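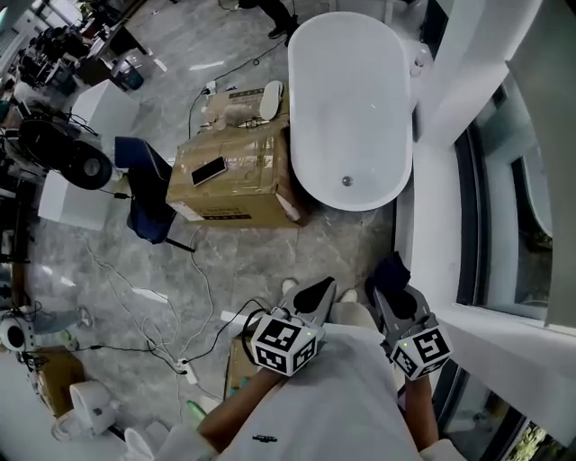 Drita Ristić wrote back on the first draft of the budget that we were pricing the gripers and forgetting the floor they get used on. Fair. So that's the talk now. Old slide one is gone.

Slide 1 - who this is for

Anyone putting in for hand-held grippers next year. Not arms on stands, not mobile bases. Pairs, one per hand, marker cube on each. Say that early, last time half the questions were on arms.

Ask for hands up - who has a quote already? Who has a room?

Slide 2 - what the quote says

Plidus quote, dated July. Per pair, jaws and cubes and cables. Looks fine on its own. Read out the line on spares - there isn't one. Wistside does put spares in but charges for delivery each time, so order once and order big.

Don't get drawn on which is better. We've got pairs from both. Both work.

Slide 3 - what the quote leaves out

Go slow here, it's the main bit.

Cables. We put down 200 dollars the first year and spent that before the second site was open. Budget line is now 1000 per site. Colour of the budget committee's faces - skip that joke.

Power strips. Buy them with long leads. Buy more than the plan says.

Cable covers and tape. A person holding two grippers is looking at the jaws and the thing in the jaws. Not at their feet. A bathroom showroom or any room with hard tile has nowhere to tuck a lead, they run straight over the floor. Covers go on the first order, not the second.

Cloths, boxes, small stuff to pick up. Cheap, but it goes missing and someone ends up paying out of pocket. Make it a line. Cloths especially, you want several colours, dark ones and light ones.

Slide 4 - hours

We planned on 132 hours per pair for the first block. Held up ok. Setup time was not in there - put it in. 40 hours across the block, and that's with people who've done it before.

Also the second person. Every session has one operator on the grippers and one other body in the room. If the budget only pays for the operator the second one comes out of somebody else's hours and you'll hear about it in the hallway.

Slide 5 - rooms

Obradović rents by the half day, Marent by the week. Marent is cheaper on paper. But a week only pays off if the gear can stay set up overnight, so ask about keys before you sign. We didn't ask. Packed down every evening.

Check when you visit:
- how many outlets, and which wall
- windows - where the light comes in and at what time. Blinds cost money too
- what's stored there and whether it can be moved
- insurance on fixtures. Tubs, toilets, anything ceramic. Get the figure in writting

If Marent come up in questions, the person to write to is on the handout.

Slide 6 - buy or borrow

Borrow for the first block if anyone will lend. Buy once you know how many pairs you really run at the same time. We bought too many and two pairs sat in the case until the labels peeled.

Lease - short answer, didn't look at it properly. Say so if asked.

Slide 7 - the sheet

Leave it up while people copy it down. Order of lines: grippers, spares, cables and power, covers, objects, room, operator, second person, setup. Contingency at the bottom and don't let anyone take it off.

Drita has the spreadsheet version, she'll send it round to whoever signs the list at the back.

Stop by ten to. Room's booked after us.

Speaker notes, September 2019 | Contact: Drita Ristić | Back to top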